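Druvham Textile Handling Cell
Product code DTH 2202

Overview

The Druvham Textile Handling Cell is a bench-mounted system for laundries, linen hire services and garment processors that need to pick up, open out and sort soft goods. It is supplied as a complete unit comprising one arm, a two-finger gripper, a wrist camera, a control cabinet and the Karpenko operating software. The cell is intended for mixed loads in which items arrive crumpled and in no set order.

Cloth is among the more difficult materials to handle by machine. A shirt has no fixed shape, and a sleeve may lie hidden beneath the body of the garment until the whole has been lifted. The Druvham cell is therefore designed to work in short steps. It grips, raises the fabric by a small amount, views it again from the wrist and then selects the next point of contact.

Gripper and wrist camera

The gripper has two broad matt fingers that close in parallel. Closing force is set separately for each class of fabric, and customers may store up to 58 settings in the control cabinet. The fingers can be exchanged by trained staff without removing the wrist assembly.

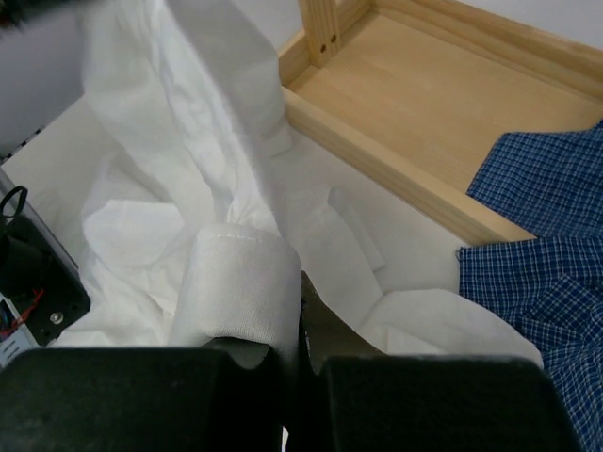
The camera is fixed to the wrist and moves with the gripper, so that the fabric between the fingers remains in view throughout a lift. Seams, cuffs and folded edges are used by the software as reference points. Plain white goods give little contrast and should be processed under even lighting; a suitable lamp is available from the accessories list.

Work surface and sorting trays

The standard table top is white and wipes clean. Trays are ordered separately and may be placed anywhere within reach of the arm, provided that their positions have been entered in the software. Customers who already own trays of a suitable size may continue to use them.

Installation and training

Installation is carried out by Virkau engineers and requires a level floor, a single-phase supply and clear access on two sides. Operator training takes place on the customer's premises, normally on the morning after installation, beginning at 9.30 am. Each course admits 10 members of staff. Further places can be arranged on request.

Service and warranty

The cell carries a warranty of 13 months from the date of handover. Gripper fingers and cable sets are treated as wearing parts and are excluded. Service visits are booked through the Drastlow depot, which also holds replacement parts.

Enquiries

Sales and demonstrations: Soledad Ledesma, Druvham
Technical support and spare parts: Svitlana Pavliuk, Drastlow depot

Demonstrations are held by appointment. Visitors are invited to bring samples of their own linen or garments. The October price list is available from the sales office on request.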